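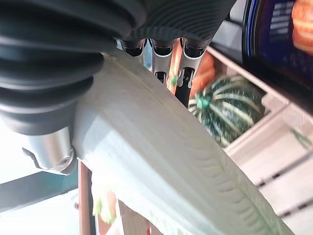
According to Abbasi, the trouble was all in the leaves: apples, carrots and squash went through without a murmur, but anything big and floppy could end up held fast with the arm refusing to let go, and no one on the packing side wanted to put a hand in to free it.

The fault stopped the vegetable-picking trial at Drustham on Wednesday, and it is a fascinating one! The arm, supplied by Rostanora, had handled 3869 items since the start of the month when it gripped a leaf, reported an empty hand and carried on as though it had nothing to put down. The safety stop cut in, as it should. Nobody was hurt, and the line stood still for 20 minutes while the arm was locked off.

Engineers went back through the logs and found 233 grips where the same false "empty" signal had shown up, nearly all of them on cabbage and lettuce. A leaf is so thin and gives so easily that the pressure reading barely moves, and the software had been told to ignore small changes. 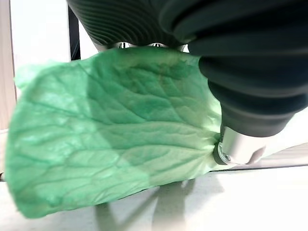

The fix being tried now is a lovely bit of simple thinking. Before each release the arm will pause and check its grip a second time, using a much finer setting for leafy veg, and if the two readings disagree it stops and calls for help. Staff have also been given a release button outside the guard, so a stuck leaf can be dropped without opening the gate.

Testing carries on in the evenings, after the day shift has gone home, and the team wants 3000 clean grips in a row before the arm goes back to daytime work. The sister site at Brinunbridge, which was due to get its own arm in December, will wait for the result.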